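Is sealing a dining table with hardwax oil worth it, or is it a sales pitch?

Posted in Home & Furniture by Ferus

The store in Borkthorpe wants 849 for a pale wood table plus a "protection plan," which looks to me like a can of oil and a phone number. We eat a lot of spicy snacks, the kind sold in clear bags with chili peppers on the label, and the salesman swore chili oil would ruin bare wood in a week. I doubt it. Has anyone skipped the plan and regretted it? 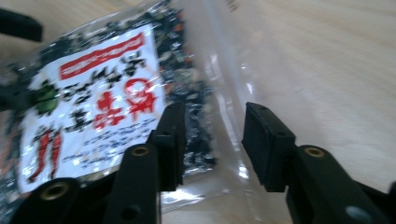 2 replies

Bukhari
Skip it. I read the plan at a different store and it ruled out heat, water, food and "gradual wear" — so what's left? Meteors? Buy the oil yourself and put on two thin coats, 7 hours apart if the can says so.
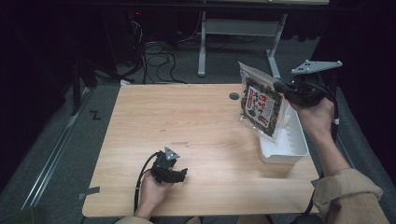
Honey-colored top, grain running lengthwise.

I don't believe the one-week story either. Wipe up spills the same day and see how it goes.

Nomusberg
Mostly agree, but no finish makes a table stain-proof, whatever it says on the can. A pale top shows everything.
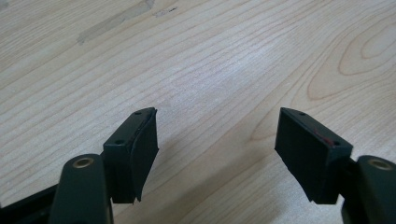

Tape is another one to watch. It can leave a film that people mistake for damage, so try a little mineral spirits on a rag somewhere hidden before you start sanding. If the mark stays, it may be in the finish. I'd live with it for four months before paying anyone.
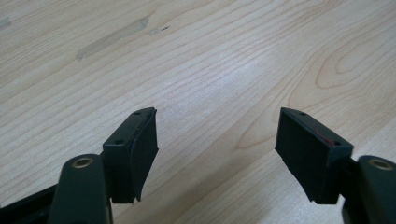
"Small marks are part of the character of natural wood." Handy for them, isn't it? Ask to read the plan before you sign.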